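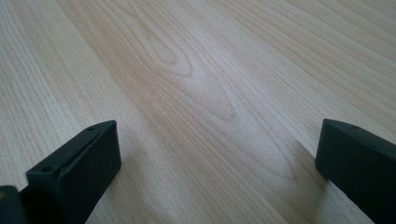
Budgeting for hand-held grippers and a work surface at a small training center

Posted in: Equipment and Purchasing
Posted by: procurement_desk_Rathjen
12 September 2025

Our institution is preparing its equipment request for the coming fiscal year and would be grateful for advice from members who have been through a similar purchase.

The Rathjen center offers short courses in basic automation to adult learners. The teaching staff have asked for a set of hand-held grippers with a wrist camera, of the kind a person carries and operates by hand while recording a task at a table. The recordings are later used to train an arm. We do not yet own the arm, and the purchase of one is to be considered separately in March.

The request before us is for 8 grippers, to be shared among the course groups. We have received one written offer, from Drendamum, and an informal reply from Skurura, which has asked for further details before quoting. The Drendamum offer lists the grippers, the camera mounts and one spare pair of fingers for each unit. It does not mention tables, lighting, storage for the recordings, or repair after the first year.

Our purchasing rules require that all costs connected with a request be stated at the time it is submitted. Additions made later are treated as a new request and go to the end of the list. We would therefore like to know the following.

First, what did your institution fail to include in its first budget for equipment of this type?

Second, is it reasonable to use our existing tables? They have light wood tops with a visible grain and a slight gloss. One instructor has suggested that plain matte tops would be preferable, and the cost of replacing the tops is considerable when set beside the rest of the request.

Third, should spare fingers be purchased with the units or ordered as needed?

We are not asking for recommendations of a particular supplier, although remarks on delivery and service would be welcome.

Answers (3)

arken_labs_admin
Marked as helpful by the poster

The Arken teaching laboratory completed a purchase of this kind two budget years ago, and the following is taken largely from the report we wrote afterward.

On omitted costs. Our first budget covered the hardware well and nearly everything else poorly. The largest omission was storage. Each session produces video, and the teaching staff were unwilling to delete any of it until the end of the course. We had assumed that the existing file server would be sufficient. It was not, and the additional drives had to be paid for out of the maintenance line. I would advise you to ask your instructors for the expected number of recorded sessions per course and the length of each, and to multiply this out before the request is submitted. In our first course we kept 309 recordings, and the plan had provided for far fewer.

The second omission was staff time. Someone must charge the units, check that the cameras are seated correctly, copy the recordings and label them. At our laboratory this fell to a technician whose hours had already been assigned elsewhere. If your rules allow labor to be stated in an equipment request, please state it.

The third was small parts: screws for the finger mounts, cables, a hard case for each unit, and a set of drivers of the correct size kept with the equipment and not in the general workshop. None of these is expensive. Together they came to more than our rules permit us to spend without a purchase order, and the order took several weeks.

On the tables. I would not replace the tops before the first course. A glossy surface does reflect the room lighting, and a washed-out patch may appear in the recordings wherever the light falls. Whether this matters depends upon the task. For moving cups and blocks we found it to be of little importance. For small pale items placed on a pale table it caused real difficulty, and in those sessions the instructors laid down a plain cloth or a matte sheet. Some variety in the surfaces may be an advantage, in any case, if the arm is later expected to work on more than one table.

What I would recommend is a modest line in the budget for table coverings, in two or three plain colors, together with clips to hold them flat. A covering that slides when a gripper is set down upon it is worse than no covering. If the results of the first course show that new tops are required, you will have recordings to attach to the later request.

You may also wish to look at the lighting before the furniture. In our case two ceiling fixtures were fitted with diffusers by the building staff, and the cost did not come out of our budget.

On the fingers. Purchase the spares with the units. One spare pair per unit, as offered to you, was adequate for our first year. Please ask whether the fingers are solid or have replaceable pads, and whether the supplier will release the drawings so that you may print your own. This should be obtained in writing before the order is placed.

workshop_budget_holder

I agree with most of the reply from Arken but would question the number of units before anything else.

A request for 8 units supposes that 8 people will be recording at one time. This requires a suitable number of tables, sufficient space between them that one group does not appear in the recordings of another, and enough supervision that mistakes are noticed. We purchased on the same reasoning and found that half of our units were on the shelf during most sessions. Learners work in pairs or threes, with one person holding the gripper and the others setting out the items and keeping the log.

I would propose that the request be divided into two stages. The first would cover four units and all of the shared costs (storage, coverings, cases, tools). The second would be conditional on the experience of the first course. Your rules appear to penalize later additions, but a staged request submitted as one document may be acceptable. It was at our institution, although the purchasing office asked that both stages be priced from the start and that the supplier hold its price for the period.

A further point concerns compatibility with the arm. You state that this will be considered in March. The fingers on the hand-held unit and the fingers on the arm ought to be the same, or as close to the same as can be arranged. If the arm is later bought from a supplier whose gripper opens to a different width or has fingers of a different shape, much of what has been recorded may be of limited use. Before signing for the grippers, I would obtain from the teaching staff a short list of the arms under consideration, and from the supplier a written statement as to which of them its fingers can be mounted on. Skurura was able to provide us with such a statement. I have had no dealings with Drendamum.

Their delivery was later than promised, which should be taken into account if your course dates are fixed.

tabletop_m

We just used the tables we had. No problems. Put felt on the bottom of anything heavy, because the fingers get pressed against the wood all day when people are learning and you will get marks in the finish. We paid 50 dollars for a roll of desk covering and still have most of it.

I would not buy cases. A drawer is fine.

Comments

procurement_desk_Rathjen
Thank you to all three members. The teaching staff have confirmed that learners will work in pairs, and the request is being redrafted in two stages as suggested. A line for table coverings has been added, and the replacement of the table tops has been removed for this year. May I ask the Arken laboratory whether the hard cases were required by your insurer or were a preference of the staff?

arken_labs_admin
They were a preference of the staff. Our units are carried between two buildings. If yours remain in one room, a lockable cabinet with lined shelves would serve, provided that the cameras are capped and the units are not stacked. I would still allow for one case, for use when a unit must be returned to the supplier.

workshop_budget_holder
Please also ask who pays the shipping on returns. It was absent from both of the offers we received, and in our case the institution paid it.

procurement_desk_Rathjen
This has been put to both suppliers. Drendamum has replied that return shipping is covered for the first year only. We are awaiting the answer from Skurura and will add it to this page when it is received.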